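Needle drivers and thread: sorting out the suturing notes

I have been meaning to write up the suturing module for a while. My notes from the Wollavham course ran to 8 pages, most of them about where to put your elbows, and I wanted a shorter version I could read on the train. What follows is the part on handling thread.

The main difficulty is slack. With an open wound you manage the tail with your free hand and hardly think about it. Through ports there is no free hand, so the loop has to be laid where it will stay out of the way until you want it.

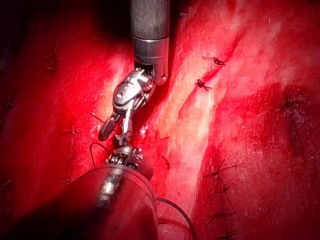 Posted by Hubert Baumgartner
5 April 2024
Filed under: Technique, Course notes

Two jaws close to the same spot, with a dark curve of thread lying out to the left of the lower wrist. I find it useful to look at how little distance there is between the tips. Beginners tend to keep the instruments far apart and then travel a long way for each pass, and the thread wanders while they do it.

Three points I have underlined in my notes:

Keep the tail short. Mine was always too long in June, when I started, and I spent more time gathering it than tying.

Turn the wrist before you move the shaft. Small rotations at the tip are easier to control than a sweep of the whole instrument.

Pull along the line of the tissue. Lifting away from it loads the bite on one side - you can feel this well enough on a foam pad with an ordinary needle holder.

Liesl Wyss, who taught the second half of the course, wanted us to lay the loop first and bring the other jaw to it. I resisted this for two sessions. My knots were flatter once I gave in, though I still drop the short end more often than I would like.

The practice pads I use at home are the Skadham ones, 3 to a pack. They tear at the corners after a few evenings but the middle holds up. Continuous stitches are next, once I have retyped the pages on tension.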